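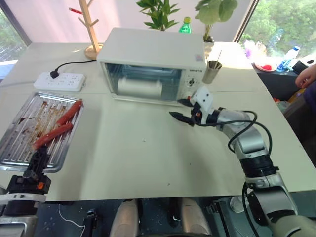
Original wills, deeds and signed undertakings held by Kilach Lu at the Brimden office are inspected twice a year against the checklist that follows, together with the rooms they are kept in and the rooms next to them. Adjoining rooms are included on account of heat, water and unattended visitors. A countertop appliance such as a white toaster oven, with potted plants standing behind it and a wooden stick in a metal cup at its side, is recorded under section C as one heat source and one group of nearby combustibles. No client paper is to be put down on the same surface, including for signing. Results are marked P (pass), A (action needed) or N/A. A comment is required for every A and is optional otherwise.

Inspection: Brimden, June 2024. Previous inspection: October.

## A. Strongroom and cabinets

- [P] Door closes and locks without force. 
- [A] Key register complete. *Two keys signed out overnight with no return entry. Both were in the key safe when checked, so the fault is in the register. Entries to be made at the time of return and not at the end of the week.*
- [P] Combination changed following last leaver.
- [P] Cabinet labels agree with the index.
- [A] Lowest shelf at least 10 cm above floor level. *Cabinet by the outside wall still has deeds packets in the base tray. Same comment made in October. Move to the upper shelf or fit a plinth.*
- [P] No food, drink or liquids in the strongroom.
- [N/A] Gas suppression. Not fitted at this office.

## B. Original documents

Sample size is 16 packets, drawn from the index by the person inspecting and not by the department. Packets are opened on the strongroom table, one at a time, and resealed before the next is taken.

- [P] Each sampled packet found at its indexed location.
- [A] Contents agree with the packet sheet. *3 packets with a discrepancy. One holds a codicil that is not listed. One lists a certified copy that has been returned to the client, with the receipt on the matter file but no note on the packet. One has the client's former surname on the sheet and the present surname on the index – add a cross-reference, do not retype the sheet.*
- [P] Wills free of pins, paper clips and removed staples. Marks consistent with a removed attachment are to be noted on the sheet where found. None found in the sample.
- [P] No original annotated, hole-punched or folded again after signing.
- [P] Release receipts signed by the person entitled, with proof of identity on the matter file.
- [A] Release to executors supported by a copy of the death certificate. *Present in all but one. The fee earner has it by email. Print and file.*
- [P] Packets sent to or from Pamby logged at both ends.

On the last item: the Pamby log is kept on paper and the Brimden log on the case system. They agree for the period, but the paper log gives only the packet number. Matter number to be added from now on, as packet numbers were reused at Pamby before the two series were merged.

## C. Fire and heat

- [P] Extinguishers in date and on their brackets.
- [P] Smoke detector in corridor tested.
- [A] Heat sources in adjoining rooms listed. *List does not include countertop cooking appliances. Add them, with the room and the socket used.*
- [A] Clear space kept behind and beside any cooking appliance. *Plants and loose wooden items to be moved to a separate surface. Follow the maker's instructions for the clearance and write the distance on the list.*
- [P] No extension lead used for an appliance with a heating element.
- [P] Portable heaters absent from strongroom and file store.
- [P] Escape route from file store clear to its full width.

## D. Water

- [P] No visible staining on strongroom ceiling.
- [P] Stopcock location shown on the plan.
- [A] Pipe run above file store lagged. *A short section near the door is bare. Landlord's responsibility under the lease – notify in writing and keep the copy with the lease, not with this form.*

## E. Confidentiality

- [P] Visitors accompanied beyond reception.
- [P] Meeting room cleared of papers between appointments.
- [A] Confidential waste locked. *Bin locked, but full to the slot, and pages can be drawn out by hand. Collection interval to be shortened. Until then, a second bin is to be put into use when the first is around three-quarters full.*
- [P] Whiteboards clear of client names.
- [P] Screens lock when left.
- [A] Post tray emptied at close. *Unopened items left in tray. Court post has a date that matters on arrival, and must be stamped the same day even if it is not dealt with.*

## F. Records of this inspection

- [P] Previous form available.
- [A] Previous actions closed. *Shelf height (section A) carried forward. All other October actions closed with evidence.*
- [P] Insurer's storage conditions attached to the form in their current version.

Actions in sections B and E are to be closed first. An action carried forward more than once goes to the partners' meeting with a written reason from the department. The form is kept for the same period as the strongroom index and is not destroyed with closed matter files.

Amendment to the form for next time: split the packet sheet check in section B so that missing documents and unlisted documents are marked separately. At present both give the same A, and the comment has to be read to tell them apart.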